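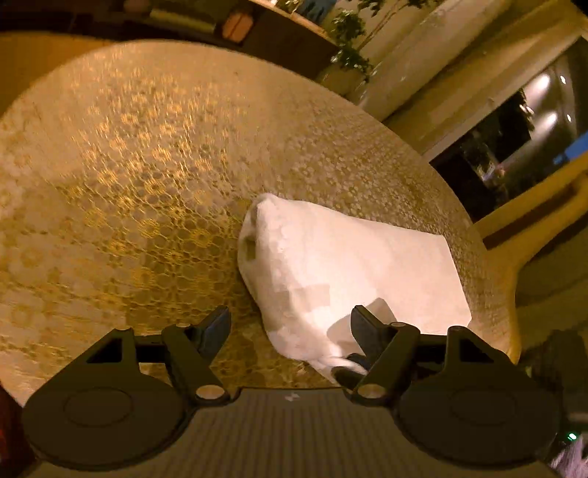 A folded white cloth on a round table with a gold and cream lace tablecloth.

Parnville Household Linen Program Opens for Spring

The Parnville Center for Home Arts will resume its household linen program in April, with 11 evening sessions on the folding, laundering and storage of table and bed linens. Instruction will be led by Frauke Brandes, who joined the Center from Brisadbridge last year.

The opening sessions address plain white cloths and napkins. Later evenings turn to lace tablecloths – their washing, pressing and repair – and to the arrangement of linen cabinets in smaller homes.

Enrollment is limited to 30 participants. The fee is $50, payable at registration, and covers all printed materials. Inquiries may be directed to Ka-ming Lau at the Center's front office.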